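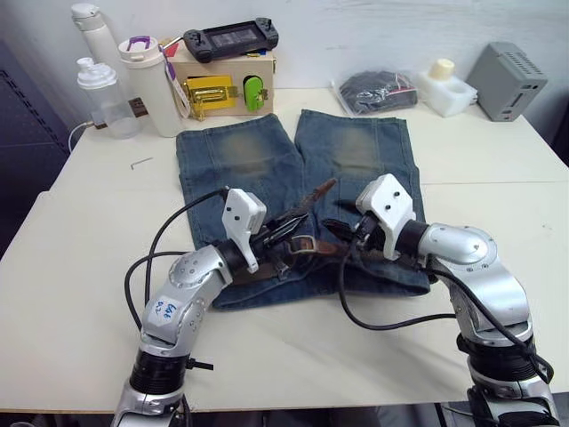

Jeans and a Belt: Sunday at the Table
Every pair of jeans I own gets one belt and keeps it until one of them gives out. These are the Gezer pair, medium blue and well past their youth. Both knees have gone a yellowish tan, a color I have decided to call vintage. The belt is brown, like every belt I have ever bought.

Threading it is the slow part. I start at the left hip and go around, and I always miss the loop at the back.

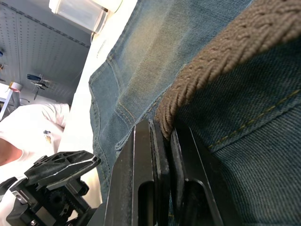
The braided kind has no holes to wear out, so dinner at Plidgate is never a problem. Mine cost 31 dollars and has outlived two wallets.

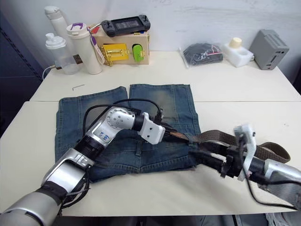

Folding comes last – legs together, then in half, then onto the shelf with the other 12 pairs I don't wear.

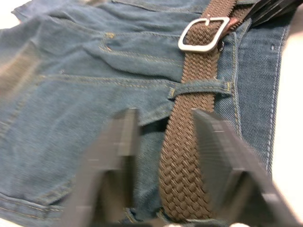

Buckle, belt loop and gold stitching, up close.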